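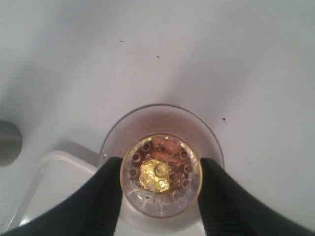 What is a memory box?

Home | Big Questions | Feelings | Ask Us

When I was nine, my gran died. I didn't cry at first. I went outside and kicked a ball against the shed 100 times, and then I felt bad for playing football on a sad day. I know now that lots of children do something like that! You can be sad at breakfast, laughing at lunch and cross by teatime, and all of it is fine.

A few weeks later my dad gave me an old biscuit tin and said I could fill it with Gran things. I've still got it, and it's 27 years old now (the lid is a bit rusty). That tin is what people call a memory box.

So what goes in one?

Anything that makes you think of the person. It doesn't need to be worth any money. In mine there's a button from her green cardigan, a bus ticket to Burnholm, where we went every August, and a shopping list in her wobbly handwriting. She'd spelled "sausages" wrong. I love that list more than nearly anything I own.

You could put in:

- a photo, or a drawing if you haven't got a photo
- a scarf or hanky that smells like them
- a recipe for something they used to cook
- a joke they told too many times
- a letter from you to them – you can say whatever you like in it, even that you're angry

Ask a grown-up before you take something, in case another person in the family was hoping to keep it. Sometimes you can share. My cousin and I had 2 of Gran's thimbles and took one each.

Does it have to be a box?

Nope! A shoebox is good, but so is a jar, a drawer or a pillowcase. I met a boy in Dundmont who used his grandad's fishing bag, pockets and all.

When should I open it?

Whenever you want to. Some children look every night for a while and then hardly ever. Some keep theirs for birthdays. I didn't open mine at all when I was 13, and then one rainy afternoon I tipped the whole lot out on my bed and read the shopping list again.

It might make you cry. Crying is one of the ways a body lets sadness out, and it does stop, even when it feels as if it won't. If you'd like company, ask somebody to sit with you and tell them the story of each thing.

What if I can't remember much?

That happens a lot, especially if you were very little. Other people can lend you their memories. Ask an aunt, a neighbour or an old friend of theirs, "What were they like when they were my age?" Write down what they say and pop it in the box. I found out this way that Gran once fell in a duck pond in her best shoes.

Filed under: Feelings, When Someone Dies, Ages 7 to 11

Contact us | © Saketti Children's Pages | Back to top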